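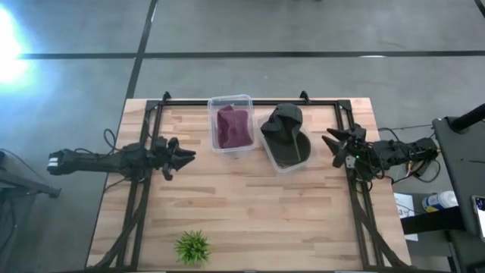 What size clear tub do I need for a folded tablecloth?

A medium tub holds most cotton or linen tablecloths folded in quarters and then in thirds. Measure the folded cloth first and pick a tub a finger's width larger on each side, so the cloth slides in without bending at the corners.

Storage > Clear Plastic > Open Tubs > Trikon Open Tub

Trikon Open Tub, Clear

The Trikon is an open-top clear plastic tub for cloth, hats, scarves and other soft goods you want to see and reach without taking off a lid. It is sold by Zutmont and comes in two sizes, Trikon 51 and Trikon 61. The item number for both is 778, and you choose the size when you order.

Most people who buy these use them on a tabletop, a closet shelf or inside a deep drawer. A folded maroon-purple cloth in one tub and a black hat in the next is a fair example of how a pair gets used. You can tell the two apart from across the room and there is no label to write.

Which size to choose

Trikon 51 is for flat things. Napkins, folded table linen, T-shirts, pillowcases, baby clothes and dish towels all go in it well. It fits on a standard closet shelf with the long side facing out or the short side facing out.

Trikon 61 is wider. Choose it for knitwear, bath towels and hats with a soft brim. If you are buying for more than one kind of item and only want one size, get the 61. The extra width does no harm with flat cloth, although a very small stack may slide around when you carry the tub.

Both sizes are 194 mm high. You can put them next to each other on a shelf and the rims line up.

Storing cloth

Wash and dry the cloth fully before it goes in. Clear plastic does not breathe, and even an open tub will hold damp at the bottom where the air does not move. If a cloth came off the line on a humid day, leave it over a chair overnight first.

Fold to the shape of the tub. The easiest way is to lay the tub on the table next to the cloth and use it as a guide. Fold one long side in, then the other, then bring the ends together. The fold should face up so you can lift one piece out by the edge.

Dark cloth and light cloth can share a tub, but new dark cloth should be washed by itself a few times before you put it against anything white. Deep reds, purples and navy are the ones to watch.

For cloth you only use a few times a year, refold it along different lines when you think of it. February is a good time, after the holiday linen has been washed. Creases that stay in the same place for years can wear through.

Storing hats

Soft hats do well in an open tub. A cap, a bucket hat or a crushable felt hat can go in loose, and it doesn't matter if part of the crown comes up over the rim. Let the brim lie flat on the bottom if it wants to. If you prefer the crown to keep its shape, put a rolled hand towel or a ball of plain tissue inside it. Do not use newspaper, which marks light linings.

Stiff straw hats, wide formal hats and anything with feathers or wire should be in a proper hat box. The Trikon is not made for those and a stiff brim will press against the walls.

Black felt and wool pick up lint. Brush the hat before you put it away and wipe out the tub at the same time.

On a tabletop

The bottom of the tub is smooth and has no feet. It will not mark a sealed wood top such as butcher block, but grit caught underneath can. Wipe the table and the bottom of the tub before you slide it anywhere. On an oiled top, lift the tub instead of sliding it, and wait until fresh oil is fully dry before you set anything down. A tub left on tacky oil will leave an outline.

Against a pale wood top the clear walls almost disappear, and what you notice is the color of what's inside. If that looks too bare, a small artificial plant with grassy leaves is enough green for a work table and needs only dusting.

Keep the tubs out of direct sun. The plastic is fine with it for a season or two, but the cloth inside will fade on the side facing the window.

Cleaning

Wash by hand in warm water with a little dish soap. Rinse and dry with a soft cloth. Paper towels can leave fine scratches that show up on clear plastic later.

Sticker glue comes off with cooking oil. Rub it in, wait a few minutes, then wash as usual. Do not use nail polish remover, bleach or scouring powder. The tub should not go in the dishwasher. The heat of the drying cycle may warp the rim.

If the inside has gone cloudy, try white vinegar and water in equal parts. Cloudiness from scratches will not come out.

Stacking

Empty tubs nest inside each other. Full tubs should not be stacked unless you have the lid, which is sold separately under the same item number. Without a lid the upper tub rests on whatever is in the lower one, and a hat will not survive that. With lids, stack no more than three high.

The Boström Flat Lid also fits the 61. It does not fit the 51, where it sits on the rim but will slide off.

What you get

One tub in the size you choose. Lids, dividers and labels are not included. Each tub is shipped in a paper sleeve. Please keep the sleeve until you have looked the tub over, as we need it for returns.

Returns

Unused tubs can be returned in the sleeve within a month. If the tub arrives cracked, write to us with the order number and we will send another. You do not have to send the cracked one back.

Orders placed before noon leave the warehouse the same afternoon when the size is in stock.

Related items

Trikon Lid, Clear
Boström Flat Lid
Boström Drawer Divider, Adjustable
Zesireo Hat Box, Round
Zesireo Lint Brush
Zutmont Label Cards, Blank

Comments

Felista Mfaume
I have the 61 for my church hats, the soft ones only, and two of the 51 for table linen. The linen ones are very good. With the hats I find dust gets in over a few weeks so I lay a cotton napkin on top. I would like a taller one.

Reader in a small apartment
Does the 51 fit sideways in a kitchen drawer? Mine is not very deep.

Zutmont store
Please measure the inside height of the drawer. Both sizes are 194 mm high, so you need a little more than that for the drawer to close.

Reader in a small apartment
Thanks, mine is too shallow. I put it on the counter for dish towels and it does the job there.

quiltmaker
Good for fabric I've cut and don't want to lose track of. I ruined one in the dishwasher before I read the cleaning part. The rim went wavy but it still holds fabric, so I kept it and bought another.

D.
Bought the Boström lid for the 51 by mistake, the page should say it doesn't fit higher up. Exchange was quick.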